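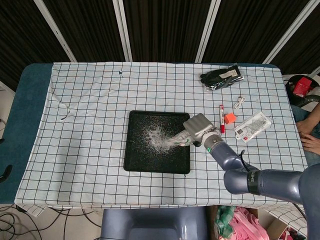
The Karabulut Center for Boundary and Water Law opened its doors to the public in October, and I went along for the afternoon session. The center occupies the upper floors of an old customs office in Prerdale, two streets back from the harbor. Visitors sign in downstairs, leave their bags in a locker and go up by the stairs, as the elevator is reserved for people who need it and for carts of paper.

I had asked to see the map room first. Most of what the center does comes down to maps, and in particular to the river treaty between Hestiston and Ellell, which has been in arbitration for eight years. The two sides agree that the border follows the main channel of the river. They do not agree on which channel was the main one when the treaty was signed, and the river has moved since.

Elżbieta Laskowska runs the map room. She had laid out two survey sheets on the long table, one drawn by each side's engineers, and she let us look at them for as long as we liked before she said anything. The sheets cover the same stretch of water. On the Hestiston sheet the northern channel is drawn wide and the southern one is a thin line. On the Ellell sheet it is the other way around. Both were made in the same summer.

"Neither of them is a forgery," she said. "They measured on different days and at different points, and each party hired the surveyor it wanted."

Someone asked which one the tribunal would believe. She said that was for the tribunal, and that the center gives the same papers to anyone who asks for them, including both governments. Later I heard her say almost the same sentence to a different group, so I assume she is asked it a lot.

The next stop was the reading room. There are 64 boxes of pleadings and annexes from the river case on the open shelves, and readers can call up any of them without an appointment. I took down one of the boxes on fishing rights. It held witness statements from people who had worked the river before the dispute, most of them short and typed on one page. Several said that boats from both banks had used the same landing place and that the question of whose it was had never come up. One man listed his nets, with the mesh sizes, and what he paid for each. I would have liked another hour with that box.

Photocopies are allowed but must be paid for in cash at the desk. The room closes for lunch, and this is not on the website.

At three o'clock there was a talk by Firdevs Kaplan, who acted as junior counsel in an earlier maritime case and now teaches. Her subject was what happens when a state signs up to compulsory arbitration and then withdraws shortly before a claim is filed. She went through the rules slowly, without slides. Her main point was that a withdrawal is usually lawful if the notice period is respected, and that lawyers for the smaller state should read the notice clause before they read anything else. She was critical of foreign ministries that announce their support for international courts in one speech and limit the courts' reach in the next. She did not name any, though people in the row in front of me were clearly supplying names to each other.

The questions ran long. Volkan Sezer, a retired harbor pilot from Prerdale, wanted to know why a tribunal of lawyers should decide where a river flows when there are people alive who have steered down it. Kaplan answered that tribunals can and do hear pilots, and can visit the site, but that the parties have to ask. In the river case a site visit was requested by Ellell and opposed by Hestiston, and the ruling on that request is still pending. He did not seem satisfied. They went on talking by the window after the rest of us had gone for coffee.

The last part of the tour was the hearing room. It is smaller than I expected. The arbitrators sit on the same level as counsel - there is no raised bench - and the interpreters have a booth at the back with a poor view of the witness chair. Lenuța Marinescu, one of the interpreters, told us that she asks for written speeches in advance and gets them perhaps half the time. Place names are the hardest part of the river case. Most bends and islands have a name in each language, and using one over the other can be taken as a concession. Her solution is to repeat exactly what the speaker said, even when the transcript ends up with two names for one island.

A few practical notes. The building is a ten-minute walk from the ferry and parking nearby is poor. The guided part lasts two hours. The printed guide to the river case costs less than a coffee and has a good chronology at the back, although the fold-out map shows only the northern channel in color. I pointed this out at the desk and was told that a corrected sheet is being prepared.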